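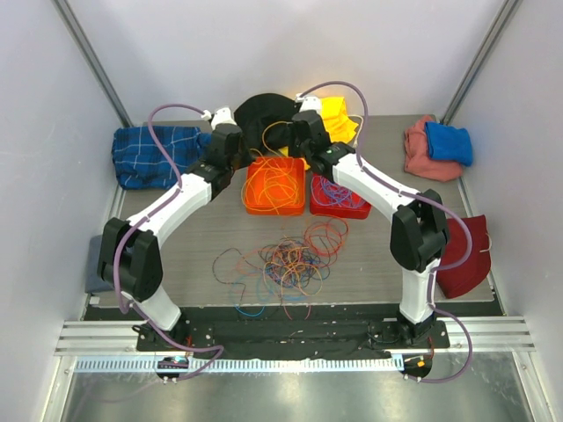

**Pasden cell back up after cable swap**

October 17, 2019

The two-arm sorting cell at Pasden is running again after a seven-hour stop for new cables. Wires and cloths are back on the table and the arms went into test runs before lunch.

Trouble started in June. Right arm kept dropping out mid-move, always with the elbow high. Fault log showed 224 dropouts by the time the shop pulled the plug. First guess was the gripper. Wrong. It was the old cable, worn through where it rubbed the elbow joint.

Both arms now have lavender cable, looped wide on the outside of the joints with plenty of slack. Old runs were tied down tight. Parts came through Mudix, bill was $2855 including connectors and a spare pair for the shelf.

While the power was off the crew also checked the bolts on the base plate, cleaned out the slotted duct under the front rail and re-zeroed both arms. The left one was slightly off at the wrist. Fixed.

Test so far: 1010 moves, no dropouts. Wires from the table go into the orange and red bins, then the cloth jobs. Speed is held at half untill the end of the week, full speed after that if the log stays clean.

New rule for operators: look at the cable loops at the start of each shift. If one hangs below the front rail when the arm is parked, tie it up before you hit start. Report any rub marks, even small ones. The Folero cell gets the same swap next, date not set yet.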